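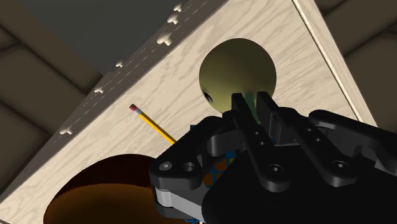 *Sim render, wrist view, two-finger gripper coming up on the green ball. Pencil is to the left of it.*

**Parallel gripper vs. suction for mixed small objects?**

**shopfloor_kit** - 15/04/2020

I'm trying to pick an end effector before we order anything, so I'm doing the comparison in sim first. Candidates are the Nordin two-finger and the Drumero suction cup. Same arm, same controller, same wrist camera mount for both.

I ran 574 picks with the Nordin. The ball is fine. The pencil is the problem. When the fingers close on it at an angle, it rolls and ends up under the left bracket, where the camera can't see it. Has anyone run these two on real hardware?

**tarn_and_tin**

We have both at the Barkcombe shop. Two-finger for anything round or thin. The suction cup never got a decent seal on a pencil for us, and it was only OK on balls.

I wouldn't trust sim numbers on the pencil, though. What friction are you using on the pads?

**shopfloor_kit**

Default pad friction. I haven't touched it since January.

**gantrymule**

Then your 574 picks tell you about the default friction and not much about the gripper. Sweep it. Also, look how much of your view is gripper. The whole lower right is black bracket. I'd move the camera before I changed the end effector.

**tarn_and_tin**

Disagree on moving the camera. You want to see the fingertips right at contact, and that view has them. If you raise it you lose the last bit of the approach. A second fixed camera is less trouble.

**gantrymule**

A second camera is one more thing to calibrate. We ran two on a Totatari controller and spent more time on the extrinsics than on the picking. Tilting the wrist mount 13 degrees out got us most of the pencil back.

**shopfloor_kit**

I can do the tilt tonight, it's one line in the config. Friction sweep will take longer. Plan is 1,000 picks per setting, ball and pencil only.

**padwear**

Add a wrist rotation step too. Line the fingers up across the pencil before closing. We had 53 drops in a batch without it, and most were bad alignment - friction had little to do with it.

**shopfloor_kit**

Good point, right now the wrist angle is fixed. I'll run it with and without rotation and post the logs in this thread. Suction goes after that.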